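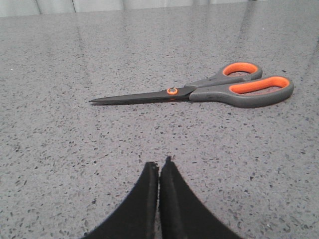
Home Gallery Small Corners About Contact
Search this site Go

The Desk Corner in Wiscombe

In November I moved to a smaller apartment in Wiscombe, and my desk did not fit through the door. Now I write letters and wrap parcels at the end of the counter. This gallery is about the few things that live there – mostly one pair of scissors and one pen holder.

The scissors are dark, with orange inside the handles and an orange ring at the screw. I bought them at Nikolovski, the stationery shop near the station, and I use them for paper only. For tape and string I keep an old pair in the drawer.

The pen holder is a simple cylinder of black wire mesh. I had 12 pens before the move and kept 2 that write well, so I am still deciding if I need a holder at all. I like it also without pens. 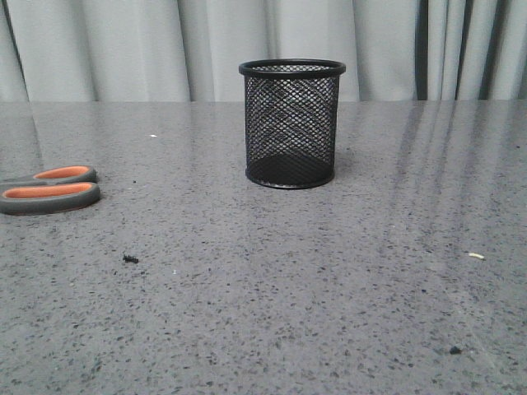

Mesh pen holder, with the scissor handles at the left.

The gray speckled counter is pleasant for writing, but it hides small crumbs very well. I wipe it with a soft cloth before I put down any good paper. The surface is glossy, and the holder makes a faint reflection on it.

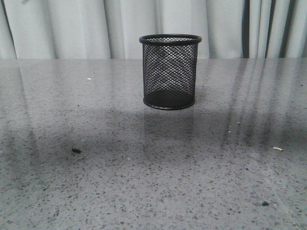

More Small Corners

The next gallery will show the sewing shelf, with the thread boxes from Skivton.

We use cookies to remember your settings. Accept Decline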